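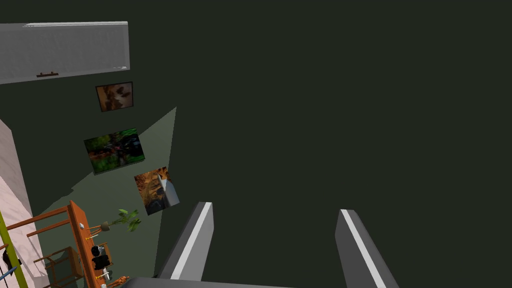
Framed pictures under a gray wall cabinet. Computer rendering.

How to write to your state legislator about a defense bill and get an answer back

By Murdo Lamont
Mar 1, 2024

Quick one, I get asked this a lot. I worked the front desk and then the mail in a district office for 10 years, mostly military and veterans stuff, National Guard pay, base closings, armory leases. Read a lot of letters. Most got a form reply. A few got a phone call. What follows is how to be in the second pile.

What you need
Your full street address. The bill number. One page. Half an hour, maybe less if you type fast.

Step 1. Find out who decides
Guard armories, state tuition help for Guard members, license transfers for military spouses — state. Troop deployments, VA health care, foreign aid, the Pentagon budget — federal. People mix these up constantly. A letter about aid to an ally sent to a state rep goes nowhere, they can't vote on it. If the office is nice they'll forward it. Don't count on that.

Step 2. Get the bill number
Go to the legislature's website, search by keyword. Try "armory" or "national guard" or the name of your town. Write the number down exactly, with the letters in front. House and Senate versions have different numbers and sometimes different text, so check which one your person gets to vote on.

Then look at the status. "In committee" is the best time to write. Once it's on the floor most members have made up there minds.

Step 3. Put the ask in the first line
Like this:

"I live at 2 Gunn Street in Stoscombe and I am asking you to vote no on the bill to close the Stoscombe armory."

Done. Whoever opens the mail can log that in ten seconds. Name, district, bill, position. In a real letter swap in the bill number obviously.

Step 4. One reason, yours
Not five. Pick the one you know first hand. When the Iremia armory was on the list, the letter that got passed around our office was from a woman whose son drilled there. She wrote how far he'd have to drive to the next one and what that did to his weekend shift at work. Two paragraphs. No statistics at all.

If you served, say so, with branch and years. If you didn't, fine, leave it out and don't apologize for it.

Step 5. Keep it under 300 words
If it's longer, cut the history. The staffer knows the history or can look it up. Cut anything about the other party too.

Some web forms stop at 2000 characters and don't warn you, they just chop the end off. Type it somewhere else first, then paste.

Step 6. Ask a question at the end
Big one. "Will you vote for this bill?" or "What is your position on the amendment?" A letter with a question needs an answer. A letter without one gets logged and that's it.

Step 7. Pick how to send it
Email or web form for anything moving this month. Paper mail to the district office if you have time, the capitol mailroom can be slow. Phone if the vote is tomorrow. Say your name, your town, the bill, yes or no, thank you, hang up. Takes a minute.

Petitions and pre-written form emails: ours got counted in a batch. Better than nothing. Change the subject line at least.

Step 8. Follow up
Wait two weeks. Then call and ask for the staffer who handles military and veterans issues. Get a name, write it down, use it next time. After our September session that was always the quiet stretch and I had time to talk to people.

Things that sink a letter
No address. We couldnt tell if you were in the district.
Threats, even joking ones. Those go to the police.
Copying every member in the building.
Attachments. Lots of offices won't open them.

If it's about your own case
Lost discharge papers, a late Guard paycheck, a claim that's stuck — different thing. That's casework. Don't put it in a letter about a bill. Call the district office, ask for the privacy release form, sign it and send it back the same day. They can't ask an agency about you until they have it.

Folks in Zirlow, your district lines moved, so look up your rep again before you mail anything.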